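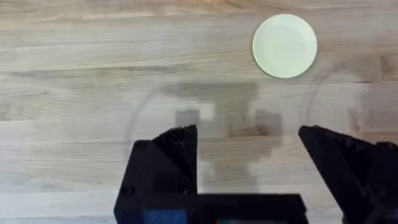 Ticket 544: small plates rocking in the slatted rack

Opened by: Thanakorn Jaidee
Assigned to: Ingeborg Schwaiger
Area: Skistitz workshop, long table
Category: Fixtures / tableware
Priority: Low
Status: Open, awaiting part

Reported problem

The pale plate from the Farine set will not stay upright in the small wooden rack. Placed between the dividers it settles for a moment, then rolls forward until the rim meets the next divider. The blue one and the teal one stay put in the same rack. On the bare table the pale plate lies flat with no wobble, so I do not think it is warped.

Steps to reproduce
1. Set the rack flat on the table, dividers pointing up.
2. Stand the blue plate and the teal plate in neighbouring slots.
3. Stand the pale plate in the next slot to the right.
4. Let go and wait.

Expected: three plates upright.
Observed: two plates upright, the third tips. Failed in 8 tries out of 8.

Log

Ingeborg Schwaiger, 09:10
Received. Please confirm whether the rack is the Haslinger one or the older Premer one. The slots differ.

Thanakorn Jaidee, 09:25
Haslinger. The Premer rack went back to the store in November.

Ingeborg Schwaiger, 10:40
Measured with the calipers. All three plates are 96 mm across. The rim on the pale plate is thinner than on the other two, so it has more play in the slot. Slot width is even along the rack to within what I can measure.

Brayden Leclerc, 11:05
Could be the table. The boards have moved before. Suggest checking for level before blaming the plate.

Ingeborg Schwaiger, 11:30
Checked along the grain and across it. Level at the far side where the rack normally stands. Nearly 4 mm of fall towards the front edge, measured over the full depth. The rack is short enough that this should make no difference. Turned it end for end all the same and repeated the test. No change.

Brayden Leclerc, 11:35
Fine, ruled out. 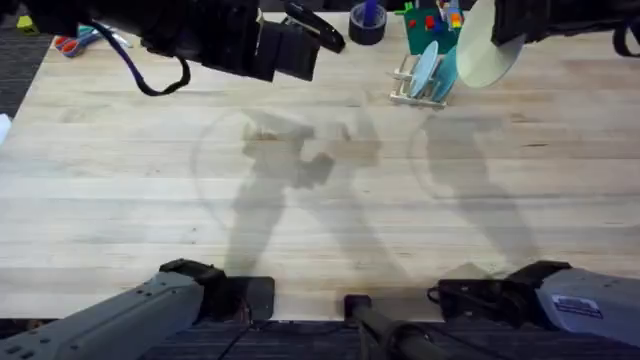 Rack with the blue and teal plates standing, pale plate held up to the right.

Thanakorn Jaidee, 13:15
Position of the rack for reference: just below the green pegboard, near the roll of black tape. I have not moved the tape or the pegboard. Neither touches the rack.

Hedvig Eklund, 13:50
Tried the slots one by one with the pale plate on its own. It tips in all of them. Then tried it with the teal plate moved up close so that the two overlap. It leans on the teal plate and holds. Usable for now, but the pair have to be lifted out together or the pale one drops.

Ingeborg Schwaiger, 14:20
Agreed as a workaround. Not a fix. Options:
a) Thin felt strip on the inside of one divider.
b) Swap the pale plate for one with the thicker rim.
c) Ask Haslinger for the narrow insert.
I would avoid (a). Felt picks up crumbs and the glue marks the slats.

Thaddäus Widmer, 15:05
(b) is not possible at present. The set is sold complete and we have no spares in that colour. Ordering the insert under (c).

Thanakorn Jaidee, 15:10
Is black tape on the divider acceptable until then? There is a roll on the table.

Ingeborg Schwaiger, 15:15
No. It leaves residue on bare wood. Use Hedvig's arrangement or leave the pale plate flat on the table.

Thaddäus Widmer, 15:40
Insert ordered. Ticket stays open until it has been fitted and the steps above repeated with all three plates.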